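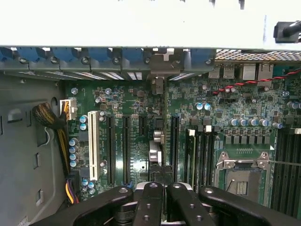
Sornach Football League will start its spring season in May with 18 teams, after Batwood Rovers and Trillow Town were accepted as new members. Fixtures and results will move from paper forms to an online table. Match reports must be sent in by 6pm on the day of the game.

The league has 281 registered players. Home games for Trillow Town will be played at Říha Park, which holds 1000 people.
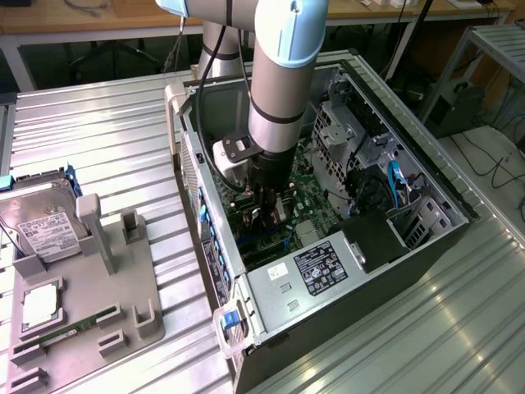

Desktop tower on its side with the case open

The cup final will again be a single match on neutral ground. Last season's final drew a crowd of around 3000. Clubs have until the end of the month to name their home kit colours and confirm kick-off times. Ticket prices are unchanged.

Issued by Sornach Football League, Monday, January 18, 2021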